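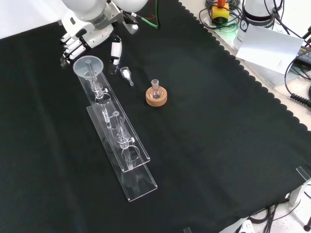

그림 6-1. 아크릴 스탠드와 깔때기 위로 손가락을 모은 로봇 손. 오른쪽으로 코르크 링에 앉은 둥근바닥 플라스크가 보인다.

제6장 시연장에 가서 보는 법

이 장을 펼친 여러분 가운데는 로봇이 움직이는 모습을 화면으로만 본 분이 많을 것입니다. 저도 오랫동안 그랬습니다. 논문에 딸린 영상을 보고, 제조사가 올린 영상을 보고, 학회장 뒷자리에서 남의 어깨 너머로 또 영상을 보고, 그러고는 로봇을 꽤 안다고 생각하며 지냈지요. 그러다가 어느 해 4월, 잔네스(Zanness)의 실험실 공개 행사에 학생들을 데리고 갔습니다. 그날 하루에 배운 것이 앞의 다섯 장을 쓰면서 배운 것보다 적지 않았다고 하면 앞 장들에게 미안한 말이 되겠지만, 사실이 그러니 어쩌겠습니까.

그래서 이번 장은 조금 다르게 시작하려고 합니다. 수식은 6.3절에 가서야 나옵니다. 그 전까지는 저와 함께 시연장에 한번 다녀온다고 생각하고 편하게 읽어 주세요(필기는 안 하셔도 됩니다. 다만 연필은 곁에 두시는 편이 좋아요, 읽다 보면 뭔가 적고 싶어지실 테니까요).

6.1 문을 들어서기 전에

우리 일행은 저까지 모두 37명이었습니다. 한 방에 다 들어갈 수가 없어서 여섯 조로 나누어 차례를 기다렸는데, 기다리는 동안 복도에서 안내를 맡아 주신 분이 보니파시오 테하다 씨였습니다. 테하다 씨는 우리가 지루해할까 봐 걱정이 되셨는지 이런저런 이야기를 들려주셨고, 그중 하나가 아직도 기억에 남습니다. 시연을 보러 온 사람은 대개 로봇의 손끝만 쳐다보다가 돌아가는데, 자기는 새로 들어온 직원에게 첫 주 동안 손끝을 보지 말라고 시킨다는 것입니다. 그럼 무엇을 보느냐고 한 학생이 물었더니, 책상을 보라고 하셨어요.

책상을 보라니, 그때는 무슨 말인지 잘 몰랐습니다. 방에 들어가서야 조금씩 알게 되었지요. 로봇이 일하는 책상에는 사람이 미리 해 둔 결정이 잔뜩 올라와 있습니다. 물건을 어디에 놓을지, 바닥은 무슨 색으로 할지, 무엇을 고정하고 무엇을 그냥 둘지 하는 것들입니다. 로봇이 팔을 한 번 뻗기도 전에 작업의 절반쯤은 이 결정들로 정해져 버립니다. 이 책에서는 그것을 통틀어 작업 환경의 구성이라고 부르겠습니다. 용어는 딱딱하지만, 손님을 맞기 전에 상을 차리는 일과 비슷하다고 생각하시면 됩니다.

작업 환경을 볼 때 제가 학생들에게 권하는 순서가 있습니다. 먼저 바닥 면을 봅니다. 그다음 고정된 물건과 옮길 수 있는 물건을 가려 봅니다. 전선이 어느 쪽으로 빠지는지 보고, 비상 정지 장치가 어디에 있는지 안내자에게 물어봅니다. 로봇은 맨 나중에 봐도 됩니다. 물론 이 순서를 끝까지 지킨 학생을 저는 아직 만나지 못했습니다. 로봇 손이 눈앞에 있는데 책상보부터 보라는 것은 꽤 가혹한 주문이기는 하지요!

6.2 투명한 것을 본다는 일

그날 우리가 본 과제는 화학 실험대에서 쓰는 기구를 다루는 일이었습니다. 유리와 아크릴로 만든 기구들, 깔때기와 스탠드 같은 것들 말입니다. 설명을 맡은 라미로 에체바리아 선생은 목소리가 작은 분이어서 다들 앞으로 바싹 모여 서야 했는데, 첫마디가 이랬습니다.

“여러분이 오늘 보실 것 중에 제일 어려운 건 투명하다는 성질입니다.”

컵이 나무로 되어 있다면 카메라가 받는 빛은 대체로 컵에서 온 빛입니다. 컵이 유리로 되어 있으면 사정이 달라집니다. 카메라가 받는 빛의 많은 부분은 컵 뒤에 있는 것에서 왔고, 일부는 천장의 조명이 표면에 비친 것이며, 또 일부는 유리 안에서 꺾여 엉뚱한 방향에서 들어온 것입니다. 깊이를 재는 센서도 형편이 별로 낫지 않습니다. 쏘아 보낸 빛이 유리를 지나가 버리면 센서는 유리 뒤의 책상까지 거리를 재고, 그 자리에 아무것도 없다고 보고하곤 하거든요. 사람도 깨끗이 닦은 유리문에 이마를 부딪히니 센서만 탓할 일은 아닙니다.

그러면 투명한 물체의 위치는 무엇으로 알아낼까요? 단서는 대개 가장자리에 있습니다. 판의 모서리, 관의 윤곽, 구멍의 테두리처럼 면의 방향이 갑자기 바뀌는 곳에서는 빛이 밝은 선으로 맺힙니다. 배경이 어둡고 고르면 이 선이 더 또렷해집니다. 밝은 무늬가 있는 책상 위에서는 책상 무늬와 유리 모서리가 뒤섞여서, 사람이 봐도 어느 것이 어느 것인지 헷갈립니다. 그림 6-1을 다시 보시면 검은 천 위에서 아크릴의 가장자리가 흰 선으로 드러나 있습니다. 책상을 보라던 테하다 씨의 말씀이 여기서 한 번 더 생각나더군요.

반투명한 물체는 그 중간 어디쯤에 있습니다. 뿌연 플라스틱 깔때기는 유리보다 찾기가 한결 쉽습니다. 표면이 빛을 흩뜨려 주니까요. 다만 얇은 곳에서는 배경이 비쳐 보이기 때문에, 같은 물체인데도 부위마다 밝기가 제법 다르게 나옵니다. 하나의 물체를 하나의 색으로 가정하는 알고리듬은 이런 데서 발이 걸립니다. 4장에서 영역 분할을 배울 때 색의 균일성을 가정했던 것을 기억하시지요? 그 가정을 이 절에서 처음으로 내려놓게 됩니다.
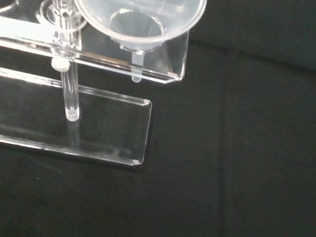 시연을 보러 갈 때 로봇에 관한 지식을 미리 갖추어야 하나요?

공개 행사는 대부분 처음 오는 사람을 기준으로 준비되므로 전문 지식은 필요하지 않습니다. 다만 궁금한 점을 두어 가지 적어 가면 짧은 시간 안에 안내자와 훨씬 깊은 이야기를 나눌 수 있습니다.

다시 그날 이야기로 돌아가겠습니다. 에체바리아 선생이 학생들에게 던진 질문이 하나 있었습니다. 카메라를 한 대만 달 수 있다면 어디에 달겠느냐는 것이었어요. 학생들의 대답은 둘로 갈렸습니다. 한쪽은 높은 곳에 고정해서 책상 전체를 보겠다고 했고, 다른 쪽은 손목에 달아서 잡으려는 물건을 가까이서 보겠다고 했습니다. 토론이 제법 뜨거워져서 다음 조가 문 밖에서 한참 기다려야 했지요(그 조에 계셨던 분들께 이 자리를 빌려 사과드립니다).

두 대답 모두 일리가 있습니다. 고정된 카메라는 자기 위치가 변하지 않으니 한 번 보정해 두면 계산이 간단합니다. 물건들 사이의 관계, 이를테면 플라스크가 스탠드의 어느 쪽에 놓여 있는지를 한눈에 보여 주기도 합니다. 대신 로봇의 팔과 손이 카메라와 물건 사이를 자꾸 가로막습니다. 하필이면 가장 궁금한 순간, 손가락이 물건에 닿는 그 순간에 손등만 보이는 일이 흔합니다.

손목 카메라는 손과 함께 움직이므로 가까이에서 자세히 볼 수 있습니다. 깔때기의 관이 선반의 구멍을 지나 아래로 나와 있는지, 그 아래가 비어 있는지 같은 것은 이쪽이 잘 봅니다. 대신 시야가 좁아서 책상의 나머지 부분에서 무슨 일이 벌어지는지 모르고, 손이 움직이면 화면 전체가 따라 움직입니다. 물건이 움직인 것인지 내가 움직인 것인지 구별하려면 관절 각도를 정확히 알아야 하고, 그러려면 손목과 카메라 사이의 상대 위치도 알아야 합니다. 이것을 손-눈 보정이라고 하며, 6.4절에서 차근차근 다룹니다.

한 학생은 집에 돌아가는 버스 안에서까지 이 문제를 붙들고 있더니, 결국 사람은 목에 카메라를 달고 다니는 셈이라는 이론을 내놓았습니다. 고개를 돌리면 시야가 움직이지만 손과는 따로 움직이니까 두 방식의 중간이라는 것이지요. 저는 이 이론이 꽤 마음에 들어서 연습 문제에 넣었습니다.

6.2.1 가루와 구멍과 여유

실험대 작업에서 투명함 다음으로 까다로운 것이 가루입니다. 나사나 블록이라면 위치와 방향만으로 상태를 적을 수 있습니다. 가루는 그럴 수가 없습니다. 그릇을 기울이면 어느 각도까지는 가만히 버티다가 한꺼번에 미끄러져 내리기도 하고, 습기를 머금으면 덩어리가 져서 벽에 붙기도 합니다. 알갱이 하나하나의 위치를 추적할 수는 없으니, 더미의 모양이나 전체 무게처럼 뭉뚱그린 양으로 다루게 됩니다.

올트만스(Oltmanns)에서 오신 분이 쉬는 시간에 차를 마시면서 자기네 교육 과정 이야기를 해 주셨습니다. 신입 기술자에게 로봇을 맡기기 전에 먼저 자기 손으로 같은 작업을 세 번 시킨다고 합니다. 첫 번째는 평소대로, 두 번째는 한쪽 눈을 감고, 세 번째는 두꺼운 장갑을 끼고요. 한쪽 눈을 감으면 깊이 정보가 줄고 장갑을 끼면 촉각이 무뎌지니, 로봇의 처지를 잠깐이나마 겪어 보는 것입니다. 저도 부엌에서 소금과 작은 깔때기로 해 보았는데 장갑 낀 차례에서 소금이 식탁 위로 보기 좋게 쏟아졌습니다. 여러분도 꼭 해 보세요. 설탕은 나중에 치우기가 더 힘드니 권하지 않습니다.

이런 작업에서는 기구의 생김새가 큰 도움이 됩니다. 입이 넓은 깔때기는 조금 비껴 부어도 내용물을 가운데로 모아 줍니다. 비스듬한 벽이 위치 오차를 흡수해 주는 셈이지요. 끼워 맞추는 부품의 입구를 살짝 깎아 두는 것도 같은 원리입니다. 로봇이 정밀하지 못한 만큼을 기구가 너그럽게 받아 주는데, 이 너그러움을 공학에서는 허용 오차라는 이름으로 셈합니다. 한편 유리관을 좁은 구멍에 세우는 일에는 그런 너그러움이 별로 없습니다. 허용 오차가 서로 다른 작업이 한 책상 위에 나란히 있을 때 어느 쪽을 기준으로 로봇의 속도와 힘을 정할 것인가, 이 물음이 6.5절의 주제입니다.
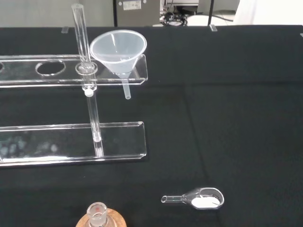
그림 6-3. 유리 칭량 접시에 담긴 흰 가루. 왼쪽 스탠드의 선반에는 깔때기와 유리관이 꽂혀 있다.

6.2.2 시연과 실제 사이

시연을 보고 나면 마음이 들뜨기 마련입니다. 저는 그 들뜬 마음을 말릴 생각이 조금도 없습니다. 그 마음 덕분에 이 분야에 들어온 사람이 얼마나 많은데요. 다만 돌아오는 길에 몇 가지를 차분히 따져 보는 버릇을 들이면 좋겠습니다.

우선 로봇이 스스로 움직였는지, 사람이 원격으로 조종했는지를 물어보았나요? 겉으로 보아서는 구별하기 어렵고, 어느 쪽이든 부끄러운 일이 아닙니다. 원격 조종으로 모은 동작이 나중에 로봇을 가르치는 자료가 되는 경우도 많으니 둘은 이어져 있기도 합니다. 그렇지만 무엇을 보았는지는 정확히 알고 돌아와야 합니다. 물건을 다른 자리에 놓아도 같은 동작을 할 수 있는지, 실패하면 누가 어떻게 처음 상태로 되돌리는지도 물어볼 만합니다. 테하다 씨는 실패에 관한 질문을 받으면 오히려 반가워하셨습니다. 준비하는 사람들은 잘된 한 번보다 안 된 여러 번을 더 오래 들여다보게 되니, 할 이야기도 그쪽에 많은 모양입니다.

테들리(Tedley)의 실습실에서는 방문객이 나갈 때 종이 한 장씩을 받아 가서 본 것과 짐작한 것을 칸을 나누어 적습니다. 저는 이 방식을 빌려 와 수업에서 쓰고 있습니다. ‘손가락이 깔때기 위에 있었다’는 본 것이고 ‘깔때기를 집으려 했다’는 짐작한 것입니다. 처음에는 다들 쉽다고 하는데, 막상 적어 보면 짐작이 본 것 칸으로 슬금슬금 넘어옵니다. 제 종이도 그랬습니다. 나중에 포린(Forine)에서 일하는 졸업생에게 보여 주었다가 빨간 줄을 여러 개 받았지요.

이 장을 읽고 나면

투명하거나 반투명한 물체를 카메라로 찾기 어려운 까닭을 설명하고, 배경과 조명이 어떤 영향을 주는지 말할 수 있습니다. 고정 카메라와 손목 카메라의 장단점을 비교하고 간단한 손-눈 보정을 계산할 수 있습니다. 깔때기처럼 오차를 받아 주는 기구가 있는 작업과 그렇지 않은 작업을 가려, 필요한 정밀도를 어림할 수도 있게 됩니다.

생각해 보기

부엌이나 책상에서 투명한 물건을 하나 골라 검은 천, 흰 종이, 신문지 위에 차례로 놓고 같은 자리에서 살펴봅시다. 윤곽 가운데 사라지는 부분이 어디인지 그려 보세요.

사람의 눈은 목에 달린 카메라와 같다는 학생의 이론에 대해 찬성하는 근거와 반대하는 근거를 하나씩 적어 봅시다. 두 눈이 함께 움직인다는 점도 고려하세요.

가까운 곳에서 로봇 시연을 볼 기회가 있다면 본 것과 짐작한 것을 나누어 적어 옵시다. 갈 형편이 안 되면 영상으로 대신해도 괜찮습니다. 이때는 소리를 끄고 먼저 한 번 본 다음, 해설을 들으면서 다시 보고 짐작한 것 칸이 어떻게 달라졌는지 비교하세요.

다음 6.3절에서는 빛이 얇은 판을 지날 때 꺾이는 양을 식으로 적어 봅니다. 삼각함수가 가물가물한 분은 책 뒤의 부록을 먼저 훑어보고 오셔도 좋습니다.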